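Ticket 424
Product: Suvance bamboo tile sleeping mat, double
Category: Bedding / surface problems
Opened by: Thabiso Tshabalala
Status: Resolved, monitoring
Handled by: Fluvent product support

Reported problem

Customer uses the bed as a folding surface for laundry, with the mat left in place over the bottom sheet. White cotton T-shirts pick up pulled threads at the hem and, less often, at the side seam. Coloured shirts may be affected too but the pulls are harder to see on them. The mat also creeps towards the foot of the bed during folding. Mat bought in June. No fault noticed when sleeping on it.

Customer's setup: double bed, Kruger pocket-sprung mattress, printed cotton sheet, mat on top. No underlay. Desk fan kept at the head end.

Support, first reply

Please confirm the following:

Are any tiles cracked, lifted or missing a corner?
Is the cord between the rows tight across the whole mat?
Has the mat been washed or soaked?
Are the shirts dragged across the mat when you turn them, or lifted?

Customer reply

No cracked tiles that I can see. Cord is tight except near one long side, where I can get a fingernail under it. Wiped with a damp cloth, never soaked. I usually drag the shirt to straighten it, then fold the sides in, then bring the hem up to the neck.
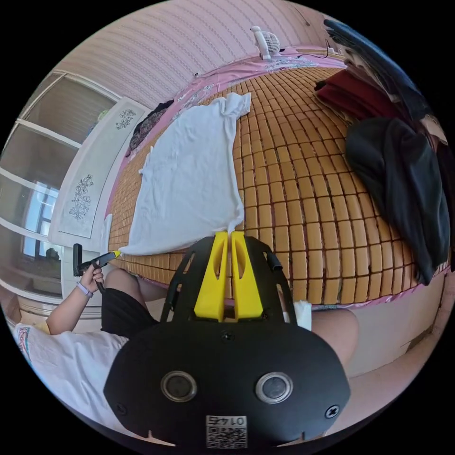 Snags on this type of mat nearly always start in the gaps between tiles and seldom on the tile faces. The cord runs through each row, and where it slackens the tile edges can tilt and catch a loop of jersey. Your shirt is lying at a diagonal to the mat, so the hem crosses a great many gaps when it is pulled straight. We would also move the dark clothes off the right side of the bed before folding. Weight on one side of a tile mat holds that side still while the rest shifts, and the creep you describe fits with that. Please carry out the steps below in order and report after each.

Step 1. Clear the mat completely. Run a dry nylon stocking over your hand and pass it slowly along the rows, then across them. Mark every place it catches with a bit of masking tape.

Step 2. At each mark, rub the tile edge lightly with 400 grit paper, along the grain only. Two or three passes are enough. Wipe off the dust.

Step 3. Fold a shirt by lifting it at each turn. Do not drag it.

Customer reply

Step 1 done. Four catches, all within a hand's width of the slack cord. Step 2 done, stocking now passes over three of them cleanly. The fourth still catches a little. Step 3 is slower but I got through a full load of whites with no new pulls. The mat still creeps.

Support

Good result. The fourth tile probably has a raised cord knot beneath it. Turn back that side of the mat and look for a knot sitting proud of the backing. If there is one, press it flat and put a small piece of cloth tape over it — do not cut it.

For the creep, fit an underlay between sheet and mat. We suggest the Flaltix open-mesh grip sheet, trimmed to finish 50 mm inside the mat on all sides. A smooth cotton sheet gives the mat very little to hold on to. If the mesh stops short at the foot end the mat will still ruck there, so measure the mat and not the mattress.

Customer reply

Knot found and taped. Grip sheet fitted. I have also changed how I start each shirt: hold it up by one edge, let it hang over the mat, lower it so the hem lands first.

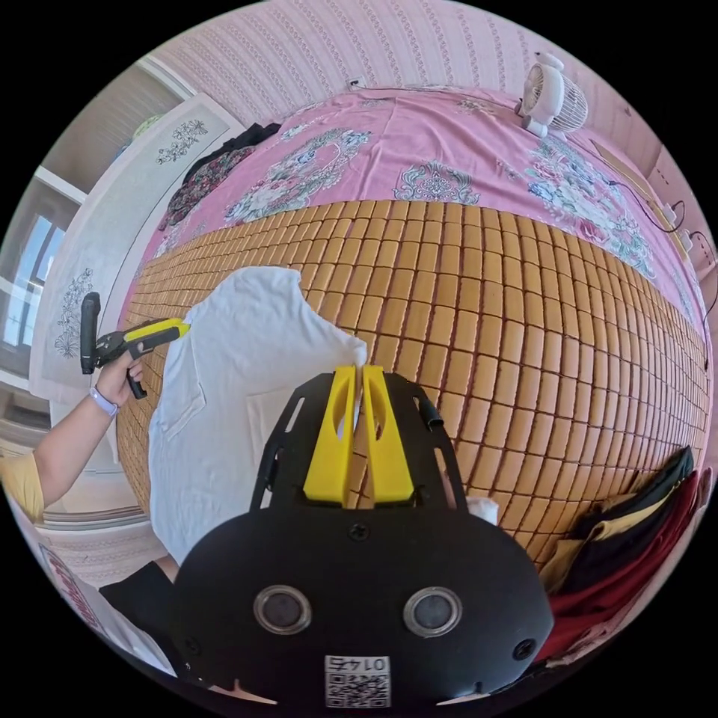
No creep over 2 loads. One new pull on an old shirt, near the neck, but I think that one was there already. The slack cord is no better and no worse. Is it worth tightening?

Support

Leave it. Tightening from one side tends to bow the rows and you would lose the flat area you fold on. If the slack spreads past the next few rows, reopen this ticket and we will arrange a re-cord under the Suvance warranty. Existing pulls can be worked through to the inside of the shirt with a blunt needle. Do not trim them on jersey — they will run.

Open items

Slack cord, one long side: check again in around a month.
Cloth tape over knot: replace if it lifts.
Old shirt with pull at neck: excluded from count.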